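Stultham hand-held gripper: README

Hi, and welcome to the folder. I'm Shona Dunstan and I look after the hand-held gripper on the Stultham bench, the one we use for recording pick and place runs on small electronics. I wrote this in November 2024 after Latifa Nasr asked me the same four questions in one afternoon (fair enough, the old README was a parts list and a sad face), so please read it before you pick up a screwdriver.

What's in here

setup.txt - the short version of this file, for printing
finger_parts/ - drawings for the finger blocks and the two mounting arms
logs/ - one text file per service, newest at the top
runs/ - the bagged-parts recordings, sorted by session
holberg_old/ - everything from the previous bench. Please leave it alone, I still dig things out of there!

Putting the fingers on

The fingers are plain black blocks, each on its own black arm, and there's a round brass threaded insert in the top of each arm. Those inserts are the part I worry about most. They're set into plastic, and if you lean on a screw they'll spin, and then you're printing a new arm and I'm making tea and being quiet about it. Start every screw by hand. Two full turns with your fingers before the driver goes anywhere near it.

Once both blocks are on, close the gripper slowly and look along the gap from above. The faces should meet along their whole length. If one is toed in, loosen that side only, close the gripper again so the good finger pushes the bad one straight, and tighten while it's shut. I used to do this with a ruler and it took ages.

Open it all the way and close it again ten times or so. Listen for a click near the end of the travel. A click means an arm is rubbing on the body, and a quick pass with fine sandpaper on the inside edge sorts it out (take the arm off first, the dust gets everywhere).

Routine care

Every 48 runs: wipe the finger faces with a dry cloth. No alcohol please, it left ours shiny and then they wouldn't hold film at all.
Every 100 runs: check the screws in the blocks and arms. Snug is enough.
Every 300 runs: take both arms off, look for hairline cracks next to the inserts, and write what you find in logs/, even if what you find is nothing.

The counter in the Figueiredo script resets whenever you update it. I know. Write the number down before you update.

Bagged boards

Most of the runs from May onward are circuit boards in clear plastic bags, and they're harder on the tool than bare boards are. Film is slippery, it folds, and it slides up between the finger and the part, so people squeeze more than they need to. Worn faces make that much worse, so if you catch yourself gripping harder than you did last week, stop and swap the blocks. Spares are in the drawer marked Gekon.

A few habits that have helped me: lay the bag flat on the white table, flap spread out to one side, and come in with the fingers wide open. Watch for loose screws and standoffs in a corner of the bag. If you close on those they'll dent the finger face, and you'll see that dent in every recording afterward as a little tilt when you lift. I lost a whole session to that one.

Shiny film also throws bright streaks, so keep the light soft and off to the side. Labels often come out unreadable through the plastic and that's fine for us, we don't use the text for anything.

Things still on my list

The left arm drawing is one revision behind the part we print, so measure before you trust it. Latifa is trying a rubber skin on the finger faces and her notes will go in finger_parts/ once she's happy with them. And if an insert does come loose, bring me the arm with the screw still in it. It's much easier to see what went wrong that way, and I promise I'm nicer about it than I sound.
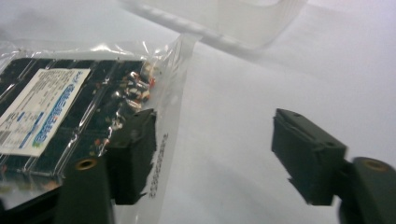 Old arms go in the box under the bench, by the way, cracked ones included. I cut them up for test pieces when I'm trying a new insert, so don't throw them out!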